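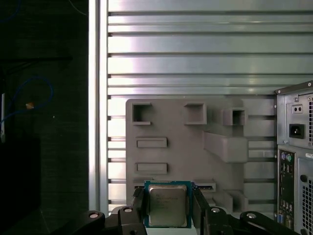

Last updated Mar 7, 2022

Taking the Processor Out and Putting It Back: Project Report
Xiomara Esposito, Solow workshop, spring term

So my part of the project was the bit everybody else was scared of, the processor. Our group had to take an old desktop apart, learn what each piece does, and write a page on it that a first-year could follow. Lã took the power supply and the cables, and I took the socket (I drew the short straw but ended up really liking it!).

First, the holder. We started out with an egg carton for small parts and it was awful, everything slid under everything else. The grey plate with the square pockets is what we switched to. We call it the Trilis, after the folder the drawing was saved in, and the name stuck. If you set one up yourself, put it where you can reach it without leaning over the case. I had mine too far back for the first 2 sessions and my sleeve kept catching.

Next, handling. Hold the processor by the edges of the green part and keep your fingers off the underside. The silver lid on top is the heat spreader, and it's a lot tougher than it looks, but old paste gets on everything. I used up 14 wipes on the first clean, and my favourite grey hoodie will never be the same colour again.

Opening the socket goes like this: push the lever down a little, slide it out from under its catch, let it come up slowly, then lift the metal frame. The board in our machine is a green Dell one, and there's a big silver power supply right beside it, so your hand doesn't have a lot of room to move around.

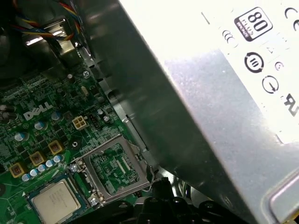

I'd also say don't park the processor on the board while you go looking for something. I know, I know, it's right there and it's flat. But there are so many tiny parts soldered on, and the pins in an open socket are the one thing you can't fix with a bit of patience. Hitham, the lab next door, let me look at a socket with bent pins under their magnifier and I felt a bit sick.

Going back in, match the notches, lower it straight down and let go. No pushing! Then the frame comes down, then the lever, which takes more force than feels polite. My practice log has 40 tries in it and I was nervous for most of them.

Still to do: a labelled drawing of the socket, and a better section on the RAM slots, which only got 3 lines.

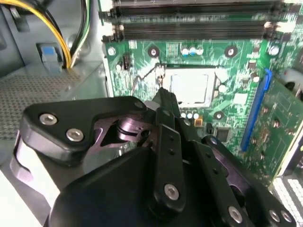
Page last edited 3 days ago by xesposito

Added after comments: someone asked what the thin wire arm beside the socket is. It's the lever I talk about in the opening steps. I've called it "the lever" all the way through, but the proper name is retention lever, so search for that if you want to read more. I also fixed the spelling of Lã's name in the group list, sorry!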